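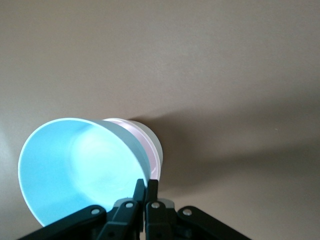 Stacking the cups, and other small October jobs

I have been putting off the cup shelf since summer, and this week I finally gave it an evening. You know how it goes with plastic cups – one comes home from a picnic, another from a birthday, and before long the door won't close and something rolls out at you when all you wanted was a saucer!

My favorites are still the pale ones, the light blue and the pink. The blue sits so nicely against the pink when they're nested, with just a soft curve of color showing behind it, and I will admit I stacked and unstacked them more than the job called for. My neighbor Ingeborg Stöckli keeps hers on their sides in a drawer, which I tried for a while, but I could never get the drawer shut without a fight.

So now it's colors together, two stacks at most, and the tall glasses moved up with the pitcher. The shelf is only 22 inches wide (I measured it twice, hoping for more) and it took me over 60 minutes, tea break included. Anything scratched or cloudy went out to the shed for paintbrushes and seeds.

Yulan Xie has asked whether I'd do the same for her pantry, and I said yes before I remembered what her spice rack looks like. I'm going over next week with a roll of shelf liner and a damp cloth, and she has promised soup.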